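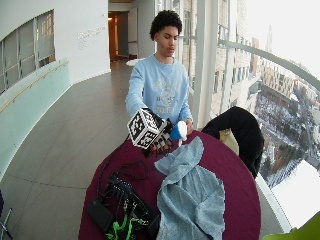 Hand build, month five: still not sold

Readers of this newsletter will know my position on homemade robot hands. I have seen eight of them announced in the Cosincombe workshop bulletin over the years and I have shaken exactly none. So when the Lindholm hand reached the stage of leaving its shelf for a tabletop, I went along with my arms folded.

The good news first. The fingers are proper linked segments with real joints and screws you can get at, and the thing is worn over the operator's own hand, so there's no pretending that software is doing the clever part. The marker cube on the back is for tracking position. I was told it is accurate "to a couple of millimeters," and I would like to see that written down somewhere with a ruler next to it.

Now the rest. The spend so far stands at 993 dollars against a budget of 2,000, which sounds healthy until you read the sheet and find that connectors are listed under "later." The wiring is a tangle. Black cables run all over the tablecloth to a control board with no enclosure, and one good tug would end the afternoon. I asked about strain relief back in September and was promised a bracket – I'm still asking.

Then there is the choice of test objects. A towel and a small blue and white thing are soft, light and forgiving, and the operator's bare left hand is in there holding the small one steady. Fine for a first go. I wouldn't call it grasping until the left hand stays in a pocket.

The Wróbel glove, which some of you will remember, got this far too. It now lives in a box marked SPARES.
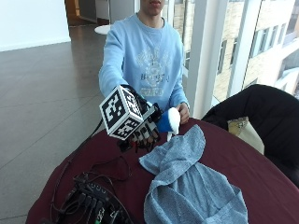 What I'd want before the next round

A lid for the board. A cable tie or two. Something hard and slippery to pick up, such as a jar. And a plain tally of tries and drops, kept by a person who didn't build it. The Ilitham group has offered to lend a bench for this, evenings from 8 p.m., and I've said I'll bring the jar.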